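Landbridge Storage Boxes: Frequently Asked Questions

What is the clear part of the lid made of?
It depends on the batch. Some lids were fitted with glass and later ones with acrylic. The order slip says which one you have. Both are cleaned the same way.

How do I clean the lid?
Use a dry microfiber cloth on the clear panel and the wood. For fingerprints, dampen the cloth with plain water, wipe, and dry right away. Do not spray anything directly onto the lid. Liquid can run under the edge of the pane.

How is the pane held in?
With small black clips at the inner edge of the frame. Press them flat with a thumb if the pane rattles. Replacement clips come in bags of 6 from the Drirnusthorpe shop.
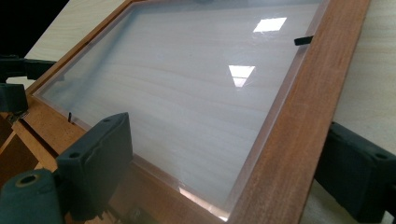
Lid with clear pane and black clips, reddish-brown finish.

Can I scratch the pane by stacking things on it?
Yes. Keep keys, mugs and other boxes off it. If you need to stack, put a folded cloth between them.

What are the different compartments for?
Anything you like. Most people put rings, cuff links and earrings in the small squares and a watch or folded necklace in the large center section. Sewing supplies fit well too.

Can the compartments get stained?
Yes. The wood takes up color from tea, polish and rusty metal. Blot spills at once. An older mark can be lightened with 800 grit paper and a light hand, then finished with Cuypers wax. 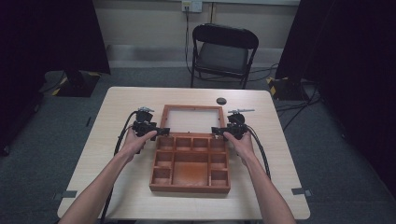
Chutima Inthanon wrote to us that she lines the center section with felt cut to size and swaps it out when it gets dirty. She keeps buttons in the small squares and says the felt also stops them from sliding when she pulls out the drawer the box sits in.

Do you sell liners?
Yes, the Plirnance felt set, in gray or green. It is not glued down.

Can I return a box?
Within 30 days, unused. Write to us first for a return label. The help desk is closed on Wednesday.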